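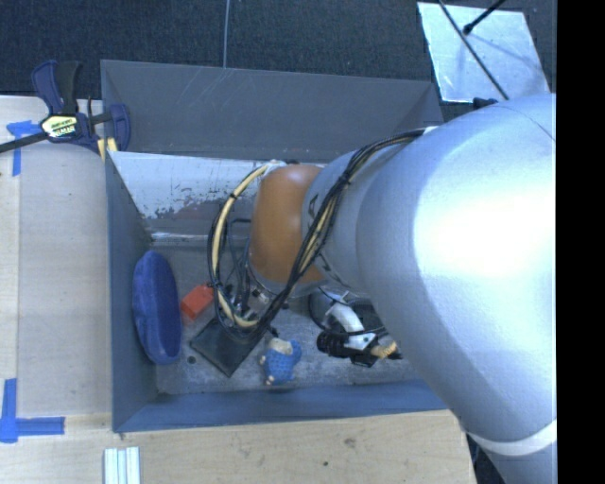
Is bin picking solved yet? Vendors will tell you so, and we don't agree. At our Istville lab we collect grasp examples for Relus, a learning system that picks mixed items out of a bin, and most of what we record is dull. The hard cases are soft things next to hard ones, like the little blue plush-like figure near the front wall with bare mechanical parts close by. A demo reel tends to skip those.

How many examples do you need?
We were told 125 per item would do. Our first set had 800 and the picks still went wrong on anything flat against the floor. We're at 1000 now and I wouldn't call it enough.

Do you keep failed grasps?
Yes, all of them. Odukoya, the older data set we started from, threw them out. We think that hurt it, though we haven't proved it.

Does it work on items it hasn't seen?
Sometimes. We held back 36 items for testing and the results were uneven – good on blocks, poor on anything fuzzy. Be careful with any single success figure, ours included.

Can I train on your data with a different arm?
You can try. Dronitz did, and had to record a good share again with their own gripper.

When is the next release?
December, if the labels get checked in time. They were late last time.

Page last changed 11 November 2023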